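Visit report: Dradurgate Textile Services, folding and sorting hall

23rd February

Our branch asked for a visit after several members wrote in about folding work being given to machines. Dradurgate runs an industrial laundry on the ring road, mostly workwear and care home linen, with a smaller line for shirts and sweatshirts. The company opened its doors for a morning and let us walk the hall at our own speed. There were seven of us. We were given ear plugs and visitor vests at the front desk and had to leave our bags in a locker.

The tour started on the dirty side. Soiled loads come in through the rear dock in wheeled cages and go up a belt to the sorting platform. This part is still done by hand. Sorters open the sacks, check pockets, and drop each piece down a chute by color and type. It is warm up there and the smell is what you would expect. The guide told us they had looked at a scanner for the sorting platform and decided against it for now. Pens, keys and gloves turn up in pockets every shift, and a person finds them faster.

Below the platform are the tunnel washers, which have been automatic for many years. Two operators look after the whole row from a raised desk. One of them said the job used to be lifting and is now mostly listening. She can tell from the sound of a press if a load has gone in lopsided.

After the dryers the hall splits in two. Flat linen goes to the ironers and a folding machine from Salminen that was put in last May. Sheets are clipped in at one end by hand and come out stacked at the other. The feeding stations are height adjustable, and we saw that people did use the adjustment. Four members on that line told us their shoulders were better than a year ago. They also told us the pace is now set by the machine, and that there is less chance to talk. Both things came up more than once.

Garments are the other half, and the one most of us had come to see. A machine built for sheets can't do much with a shirt. Sleeves end up anywhere, knit fabric stretches, and no two pieces come out of the dryer in the same heap. Most garments are folded by hand at long benches, with a target of 637 pieces per shift for each folder. Past the benches is the trial area, where robot arms work on one garment at a time on a white table. 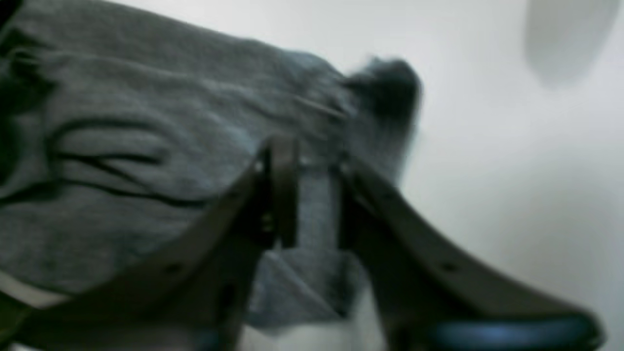
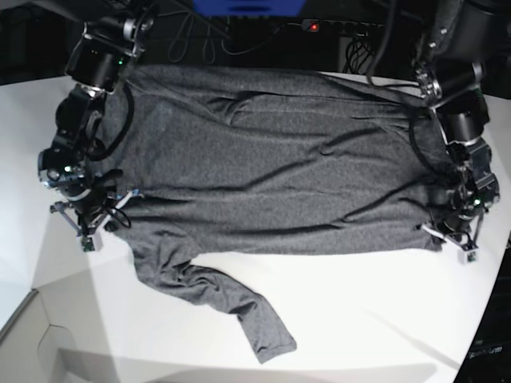 Both bottom corners of the shirt are held, with one sleeve lying loose. 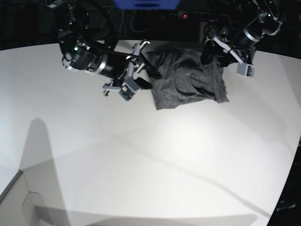
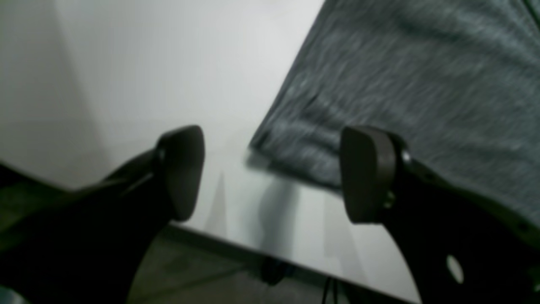
We spent longer at the trial table than anywhere else. The control software comes from Cundell, who have been working with the laundry on the garment trial. Their engineer was there and answered what we asked, mostly in plain terms. Nothing from the trial table goes out to customers yet. A folder would have finished a good stack in the time we stood there, and the engineer did not argue with that.

What interested us more was who works on it. Three folders from the benches have been trained to run the table. They set up the garments, stop the arms when something goes wrong, and note down what happened. They also show the system how a fold should be done, by guiding it through the movements themselves. One of them has been folding for most of her working life and said it was strange at first to have to think about it. She knows how to find a shoulder seam without looking, but had never needed to put it into steps. She said the first weeks were frustrating and that she would not go back to the bench full time if she had the choice.

The three get a higher grade for the hours they spend at the table, but not for the rest of the week. We asked about this in the meeting afterward. Management said the grade would be looked at when the trial ends. We asked for that in writing and were told it would be sent to the site rep.

The meeting was held in the canteen over coffee and lasted a little under an hour. The site manager gave a short talk with slides. The hall handles up to 3,000 garments on a busy day and the company says it cannot fill its evening shift. Their position is that the arms are meant for the evening work nobody applies for. Some of our group accepted that. Others pointed out that the evening shift pays badly, and that this might be looked at as well.

On job numbers, the manager said there are no plans to cut posts at the benches. When the Salminen folder came in, five people moved from linen to garments and two retired and were not replaced. We heard the same account from people on the floor, so it seems to be correct. What we did not get was any promise about what happens if garment folding by machine gets faster.

There was also a question about safety around the table. At present the people working there have an emergency stop within reach, and nobody is supposed to put their hands on the table while the arms are running. The folders told us the rule is followed. They would like a line marked on the floor, as people cut through that corner on the way to break - the manager made a note of it.

Two smaller points from the benches. The rubber mats are worn through at several places and people are standing on bare concrete. And the new tablets used to log pieces do not respond well to dry fingers, so some folders log in batches at the end of the hour, which makes their numbers look uneven. A supervisor had already raised this with one person as a performance issue. The site rep is following it up.

On the way out we passed the dispatch area, where finished orders are packed into cages and labeled. One of the drivers, who came over from the Flemum site when it closed, said the same kind of folding trial had been talked about there and never started.

The branch will ask for a second visit when the trial is over. Members who want to come should give their names to the branch office, and please bring closed shoes, as two of us had to borrow a pair.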